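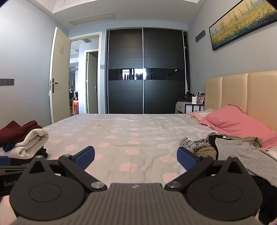 En Lolloren aseguran que la pinza de mano apenas necesita cuidados. El técnico que las mantiene no lo compra. «Lo de apenas lo escribió alguien que no cambia almohadillas», dice.

Las azules, estriadas, son su queja principal. Doblando ropa se cargan de pelusa y agarran peor; él las limpia cada 30 minutos de uso, aunque el manual de Hesix no lo pide. Luego revisa los dos tornillos de giro de las mordazas. «Si uno va más duro que el otro, cierra torcida y los datos no valen».

¿Y la calibración automática? Se ríe. Desde agosto la repite a mano, 10 cierres seguidos en vacío, y anota el juego. Le pregunto si eso mejora algo o es manía. «Pregúntamelo cuando tenga dos juegos de mordazas iguales. Hoy no los tengo».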